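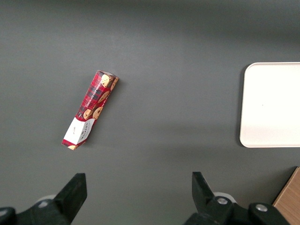
The cookie factory outlet on the east side of Omden opens at nine, and by a quarter to there is usually a line at the door. Most of the people in it know the woman who runs the place. She has worked the counter since the outlet was a folding table in the loading bay, and she has been the manager for the last 14 years. She agreed to talk in January, the slowest month, on the condition that her name be left out. "People here know who I am," she said. "The rest don't need to."

The outlet sells what the Castia bakery can't send to regular stores. Some of it is overstock. Some of it is packed in last season's boxes. The largest share is what the bakery calls seconds: cookies that came out too dark, too thin or with the filling off to one side. They go into plain bags and sell by weight.

"The broken ones go first," she said. "They always have. People use them for pie crust, or they crumble them over ice cream. I had a customer who asked me to break a bag for her. I told her she could do that in the car."

She grew up a few streets from the bakery and started there at 19, on the packing line. The work was done standing, in two shifts, and the ovens made the whole building hot from May on. She packed wafers for three years. She said she can still tell a full sleeve from a short one by picking it up.

"You don't think about it," she said. "Your hand knows. I'll be in somebody's kitchen and pick up a package to move it, and I'll know there are a couple gone."

She moved to the outlet when her knees started to bother her. At the time it was thought of as a step down. There was no heat in the loading bay and the cash was kept in a tin. The bakery's owners looked on the outlet mainly as a way to avoid paying to have the seconds hauled off for pig feed. The first winter she wore two coats and kept a notebook of what sold and what didn't. She still has it. On one page she wrote down that lemon didn't move at all until she put it beside the tea.

That was the start of the outlet selling things the bakery doesn't make. It now carries Flostar tea and Pichon jam, both in ordinary packaging and at close to ordinary prices. She doesn't make much on either. "It gets them to stand there a minute longer," she said. "If they're standing there, they're looking at the shelf behind it."

Asked what has changed most, she talked about boxes. When she began, nearly everything left the bakery in paper sleeves or in tins, and the tins were for Christmas. The long, thin cartons came later, and she remembers the argument over them. The packing line didn't like them because they had to be folded by hand until the right machine was bought. The drivers didn't like them because they slid around when the cases weren't full. Shoppers liked them right away.

"They fit in a purse," she said. "They fit in a desk drawer. You could stand them up in the cupboard like books. My mother kept hers behind the flour so my father wouldn't find them, and she couldn't do that with a tin."

Crushed corners are a steady source of stock for the outlet. A store will turn away a case if a few of the cartons in it are dented, even when the cookies inside are whole. Last year the outlet took in 2,899 cases of all kinds, and she said dents were the reason for more of them than baking mistakes were. She checks them herself. A dented carton gets an orange sticker and 30 cents off. A torn inner wrapper goes in the bin, and she won't be talked out of that.

She has opinions about how cookies should be kept at home, and she gave them without being asked. Crisp ones and soft ones shouldn't share a container, or both will come out somewhere in between. Anything with chocolate should stay out of the refrigerator. Ginger cookies are better a week after opening than on the first day. A stale wafer can be put in a low oven, 248 degrees if the oven has a digital setting, and left for five minutes. She got that number from an old shift foreman and has never tried a different one.

"Could be 250," she said. "I never had a reason to check."

The busiest stretch of the year is the six weeks before Christmas, when the outlet can see up to 300 customers in a day. She brings in two extra people for the register and moves the tea out of the way to make room for a second line. The parking lot wasn't built for it. Twice she has had to go out and direct traffic in her apron.

She was less willing to talk about the bakery's future. There has been discussion for several years of moving the ovens to a newer building across the river. The outlet wouldn't necessarily go along. She said she had been told different things at different times, and had stopped repeating them to customers.

"If they move, they'll still burn some," she said. "Somebody has to sell those."

She doesn't plan to work much longer in any case. Her daughter lives four hours south and has a spare room, and there is a grandson who started school in the fall. She takes him a carton of the plain butter kind on every visit. He won't eat the ones with filling. She finds this hard to understand, but she said he is only five and may come around.

At home she mostly eats crackers. When she does want something sweet with her coffee, she has a ginger cookie, usually one of the dark ones from the end of the tray. She pays for them like anyone else and keeps the receipts in the same drawer as the notebook.

The outlet is open from nine to four, and until noon on the last day of the month, when she does inventory. Cash is preferred. Bags are 10 cents, or bring your own.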